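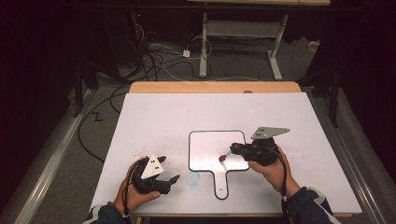 # Odlow dry-erase paint, one gallon kit, after nine months

I don't trust any paint that comes with its own instruction video. The Odlow kit comes with two, plus a folded sheet in type so small I had to take it over to the window. The promise is that any smooth wall becomes a whiteboard, and that it will still wipe clean years from now. I can't speak to years. I put it on in October and it's July.

The room is the back office of our shop, in a building from 1951 with plaster walls that were never flat. The sheet says "smooth, sound surface," which in my house means a week of filling and sanding before the can gets opened. Odlow doesn't count that in its "one afternoon" claim. Urszula Mazurek did most of the sanding and would like that on the record.

You get two parts, A and B, and a stick. Once they're mixed you have an hour before it starts to drag under the roller. The roller cover in the kit shed on me, so I threw it out and used a foam one from the hardware store. I'd do that from the start next time. The smell is strong the first night, and still there in the morning if you shut the door.

Then you wait a week before writing on it. Lech Śliwiński wrote on it on the second day, a phone number in green, and I can read that number right now. 818 and the rest of it. I've tried the Odlow cleaner, rubbing alcohol, and going over it with fresh marker and wiping fast, which got rid of maybe half. So believe the sheet on that one.

**How it erases**

Fine, for black. Black marker left up for a day or two comes off with a dry cloth. Leave it for two weeks and you need spray. Red is worse and leaves a pink shadow that I've stopped seeing, though visitors haven't. Green, see above.

The finish has a slight orange-peel texture, and that's where the ink sits. I blamed my rolling until I looked at the wall at Krystyna Jakubowski's studio, which was done by a paid painter with the same product. Same texture, a little finer. Hers ghosts too.

Glare is the other thing. With the desk lamp on, the middle of the wall is unreadable from the chair. The product page shows a lot of happy people standing beside their walls and not many sitting down.

**Compared to a plain board**

We also have a Besmont steel board, the ordinary kind you hang on two screws. It cost less than the kit, it took ten minutes, and it holds magnets. The paint doesn't, unless you buy the magnetic primer, sold separately, and I've read enough complaints about that primer to leave it alone. The board erases better than the wall did on its best day.

What the paint gives you is size. Ours runs from the door to the corner, and for laying out a whole season of orders I do like having that much room. A board that big would need two people and a truck. If size is what you're after, I'd still price a sheet of glass first – Walczak quoted us a number that made me wince, but less than it did before I'd bought all that filler.

**Would I buy it again**

No, though I'm not painting over it either. If you have new, flat drywall and patience, take a star off my complaints. If you rent, don't even think about it. I asked Odlow how to remove the stuff and the reply said to sand it and prime.

Three stars out of five, and one of those is for the customer service, who did answer.

*Update:* two small chips by the light switch, where the chair back hits. The touch-up kit is sold only in the full two-part size.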